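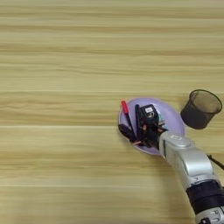
**비나리(Vinari), 목재 상판용 수성 마감재 '이메르(Imer)' 10월 출시**

2022년 8월 25일 — 목재 표면 처리 전문기업 비나리는 실내용 목재 상판에 적용하는 수성 마감재 '이메르'를 오는 10월부터 국내에 공급한다고 밝혔다. 이메르는 책상, 회의용 탁자, 작업대 등 수평면의 마감을 위해 개발된 무광 도료로, 신규 제작 상판과 재도장 상판에 모두 사용할 수 있다. 생산은 비나리의 게탈함(Getalham) 공장에서 맡고, 유통은 건축자재 전문 유통사 아탈라(Atallah)가 담당한다.

### 개발 배경

수평면은 수직면에 비해 마찰과 국부 하중을 자주 받는다. 필기구와 식기, 전자기기를 반복해서 올리고 끄는 환경에서는 도막의 광택이 부분적으로 달라지며, 상판 전체의 색이 고르지 않게 보이는 원인이 된다. 기존 유성 마감재는 내마모성이 우수하나 건조 중 냄새가 남아 사용 중인 건물에서 시공하기 어려웠다. 일반 수성 도료는 냄새가 적은 대신 첫 도포 시 목재 섬유가 일어나 연마 공정이 늘어나는 문제가 있었다.

비나리는 수지 입자의 크기 분포를 조정하여 도료가 목재 표층에 침투하는 속도를 늦추는 방식을 택했다. 섬유의 팽윤이 줄어 도포 사이의 연마를 가볍게 마칠 수 있으며, 밝은 색 수종에서 흔히 나타나는 젖은 듯한 색 변화도 억제된다.

### 주요 사양

- 용도: 실내용 원목 및 무늬목 상판
- 성상: 수성 1액형, 유백색 액체(건조 후 투명)
- 광택: 무광
- 도포 방법: 롤러, 붓, 스프레이
- 권장 도포 횟수: 2회(사용 빈도가 높은 상판은 3회)
- 재도포 간격: 상온 기준 약 4시간
- 도구 세척: 물

내마모성은 게탈함 공장 시험실에서 회전식 마모 시험기로 평가하였다. 권장 횟수로 도포한 시험편은 3000회전 후에도 소지가 노출되지 않았다. 해당 결과는 평활한 시험편에서 얻은 값이며, 실제 상판의 내구성은 수종, 함수율, 소지 연마 상태에 따라 달라질 수 있다.

### 시공 조건

소지는 나뭇결 방향으로 연마하고 분진을 완전히 제거해야 한다. 왁스나 실리콘 성분이 남은 면에는 부착 불량이 발생할 수 있으므로 기존 마감을 벗겨 낸 뒤 시험 도포를 거치도록 한다. 여러 판재를 이어 붙인 상판은 이음부에 도료가 고이지 않도록 롤러를 결과 나란한 방향으로 움직이고, 마지막 도포는 한쪽 끝에서 다른 쪽 끝까지 끊지 않고 진행하는 것을 권장한다.

도막이 완전히 경화되기 전에는 고무 받침이 달린 물건이나 젖은 행주를 상판 위에 두지 않는다. 저온 또는 고습 환경에서는 재도포 간격을 늘려야 한다. 외부 데크, 욕실 상판, 바닥재는 적용 대상에서 제외된다.

### 유지 관리

일상 청소에는 물기를 짠 부드러운 천을 사용한다. 잉크류 오염은 중성세제를 희석하여 닦고, 용제형 세정제와 연마성 스펀지는 사용하지 않는다. 부분 마모가 발생한 경우 해당 판재를 가볍게 연마한 후 같은 제품으로 보수할 수 있다. 다만 자외선에 장기간 노출된 상판에서는 보수 부위와 주변의 색 차이가 나타날 수 있어 전면 재도장이 적합하다.

### 공급 및 문의

이메르는 소형 용기와 업무용 대형 용기로 공급된다. 가구 제작사와 시설 관리 업체는 아탈라 영업 창구를 통해 시험용 제품을 신청할 수 있으며, 신청 시 상판의 수종과 기존 마감 종류를 기재해야 한다. 물질안전보건자료와 시공 지침서는 출시 시점에 함께 배포된다. 색상 첨가형 제품의 출시 일정은 정해지지 않았다.

**비나리 소개**
비나리는 실내용 목재 도료와 표면 처리제를 개발·생산하는 기업이다. 게탈함 공장에 생산 설비와 시험실을 두고 가구 및 인테리어 업계에 제품을 공급하고 있다.

**보도자료 문의:** 비나리 홍보 담당
**제품 및 시험용 제품 문의:** 아탈라 건축자재 영업 담당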